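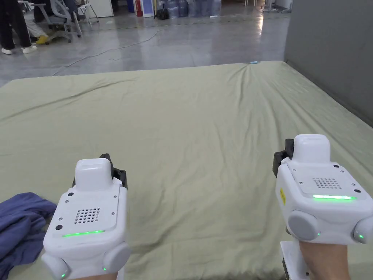
Fitting and smoothing a bottom sheet on a large mattress

142 shares | 14 comments

This procedure covers a plain fitted sheet on a large mattress that can be reached from at least two sides. One person can do it, but the corner work goes faster with two.

Before starting

Strip the bed down to the mattress and turn the sheet until the seam allowance faces down. Find the short side. On most sheets the care label is sewn into a foot corner, but Petach sheets have it at the head, so check the packaging the first time. Remove rings and watches that could snag the weave.

Corners

1. Hook the first head corner fully under the mattress, with the elastic at least 4 inches past the lower edge.
2. Go to the diagonally opposite foot corner and hook that one next. The sheet will be tight across the diagonal and slack everywhere else.
3. Fit the other head corner.
4. Lift the last foot corner of the mattress with one hand and pull the pocket over it with the other. If it will not reach, release corner 3, shift the sheet toward the foot and repeat.

Do not pull on the hem to gain length. The stitching fails before the fabric stretches.

Smoothing

Work from the center outward with flat palms. Push each crease to the nearest edge, then tuck the surplus under. Small creases left in the middle can be ignored until the edges are done - they often go when the sides are tensioned.

Diagonal creases have a different cause from straight ones. Straight creases mean too much fabric in one direction and can be tucked away. Soft folds running diagonally over the surface, as on the olive-green sheet here, call for a check of the corners before any more smoothing. Unhook the corner at one end of the folds, rotate the pocket slightly and seat it again. Take small objects off the sheet first, and move any folded blanket, like the blue-purple one in the near corner, to a chair.

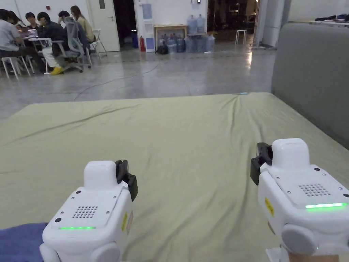
Where a headboard or side panel stands close to the mattress, slide the mattress 8 inches away from it before tucking. Push it back with the knees when finished.

Theano Drakos recommends a final pass with a barely damp hand for cotton. Let the sheet dry before adding the top layer.

8 likes | Share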